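News > Workshops > Trindade

Trindade cell back at work after gripper overhaul

The robot cell at the Trindade workshop is running again after a two-week stop for repairs to its gripper and a full reset of its work area. The single-arm machine, used to practice picking up and moving household goods, went back into use in July.

Lertchai Thongsuk, the technician in charge of the cell, said the trouble started with long, thin items. The arm would close on a rod or a handle, lift it, and let it turn a few degrees on the way to the next position. Short, blocky items gave no trouble, so the fault went unnoticed for a while.

"We kept looking at the program," Thongsuk said. "The program was fine. One finger was closing a little later than the other, and on a smooth rod that is enough to tip it."

Ondudden, the firm that maintains the cell, took the gripper off the arm and found wear in the linkage on one side. Both sides were replaced as a pair. The finger pads were changed at the same time, and the wrist camera was taken out, cleaned and fitted again on a new bracket made by Jultex. The old bracket had a hairline crack near one of its screws.

Most of the time went into calibration. With the camera in a slightly different place, every saved position had to be checked. Saadet Tokgöz, who runs the daily sessions at the workshop, worked through 41 of them and had to correct 30. The corrections were small, she said, most of them a matter of millimeters – but an upright rod shows an error that a box would hide.
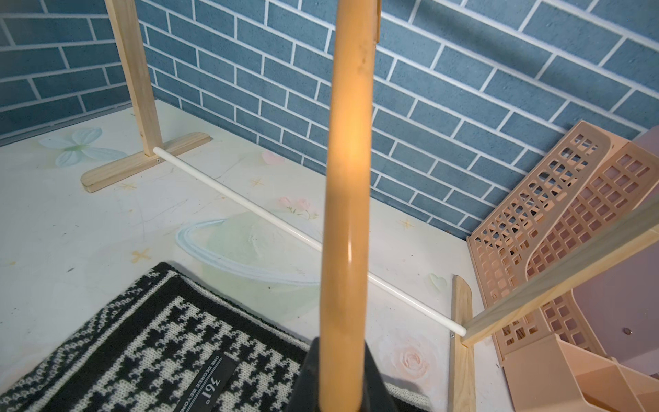 The gripper holds a rod upright between its black sides, with wooden feet and a thin white rod behind it.

Upright holds are now part of the routine check. The arm grips a rod, keeps it vertical, and the operator compares it with the wrist camera's view from the last good run. If the rod leans, the session does not start. The check takes seven minutes and is done at 8 a.m., before anything else is switched over to automatic.

Tokgöz has also changed how the cell is looked after between sessions. The finger pads are wiped with a dry cloth after each run and the cable at the wrist is checked for rubbing. Screws on the camera bracket are tightened by hand with a short driver, never with the power tool. A paper log hangs by the control cabinet, and anyone who moves the camera, even slightly, has to write it down and repeat the calibration.

The software side needed less work. The cell uses a control package from Clastosix, and the only change was to the closing speed, which has been lowered for narrow items. Thongsuk said the slower grip adds a little time to each pick. He does not plan to raise it again until the new pads have worn in.

Since the restart the arm has made 39 test holds without the rod turning. Thongsuk called that a fair start and said he wants to see the same result after a month of normal use. The old linkage has been kept on a shelf so it can be compared with the new one at the next inspection.

Spare pads are now stored at the workshop. During the stop, a set had to be ordered, and the cell sat idle for several days while the rest of the parts were ready to go on. Ondudden will return in the fall to measure the linkage and check the camera mount.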